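Prarnero Letters, Numbers and Shapes Board

Home > Learning boards > Wooden puzzles

Some puzzles get done once and go back on the shelf. The Prarnero board is the one that keeps coming out again, and we love it for that! It puts letters, numbers and shapes on a single wooden panel, so a child who is only ready for hearts and triangles can have a go at one end of it while an older brother or sister hunts for the letters at the other.

The design started with Raimo Kinnunen, who drew the first version at his kitchen table and then handed it to Duyên Đào to sort out the colors. She went for bright and mixed up, with a blue background for the letters and warm cream and orange behind the shapes. We think she got it just right. 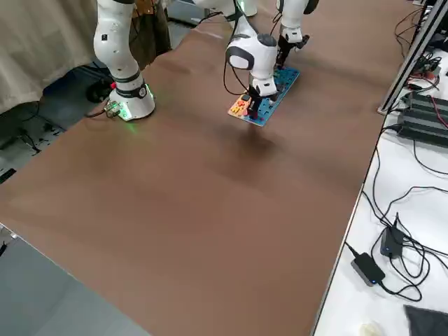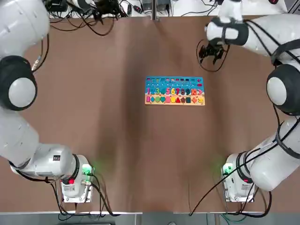
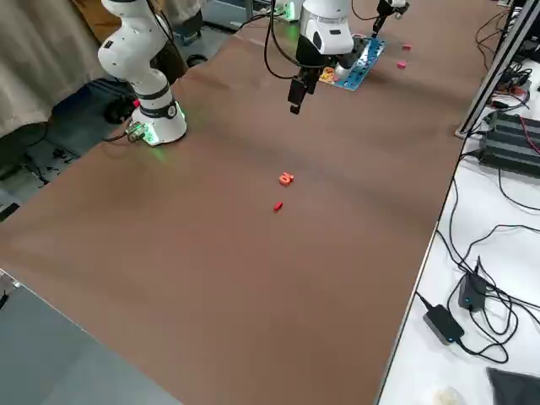
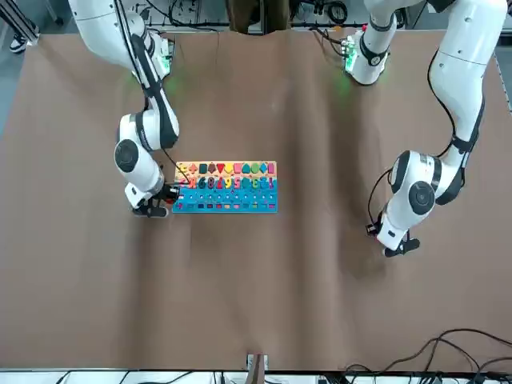 Numbers are where most families seem to begin, and we can see why. The pieces are chunky, easy to grab and big enough to trace with a finger before they go back in. They run from 1 to 10 in a band across the middle, and the 10 is a single orange piece at the end of the row, so there's no puzzling over which 1 goes with which 0. Try calling out a number and letting your child find it, or take two out and swap them to see who notices. (Grown-ups get caught by this more often than you'd expect.)

The shape row is a gentler place to start with younger ones. There's a green heart, a red triangle and a cross among others, and naming them gets you into colors without anybody having to call it a lesson. The letters are small and sit along the blue edge. We'd save those until the other two rows have become easy, as they ask for a good pinch grip and a bit of patience.

Give it a clear stretch of table. A sheet of brown paper underneath is nice too, and you can draw around the pieces on it afterward.

Good to know

Item number: 2277
Maker: Prarnero
Rows: letters, numbers 1 to 10, shapes
Cleaning: wipe with a barely damp cloth and let it air dry. Please don't soak it.
Storage: lies flat on a shelf or in a drawer. We keep ours in a Bralent cloth bag, item 1518, sold separately.
Small parts: the letter pieces are tiny. Keep them away from babies and toddlers who still put things in their mouths, and stay close by during play.

Lost a piece?

It happens to all of us. Write to the Kuusisto shop with the color and the letter, number or shape, and we'll look through the spares drawer. Single pieces usually go out in an ordinary envelope.

Schools and playgroups

Orders of 70 boards or more ship straight from the Clestadska warehouse, so please ask us about timing before you order. The next batch is due in April.

Goes well with: Bralent cloth bag, Prarnero counting beads (100 in a tub), Prarnero shape stencils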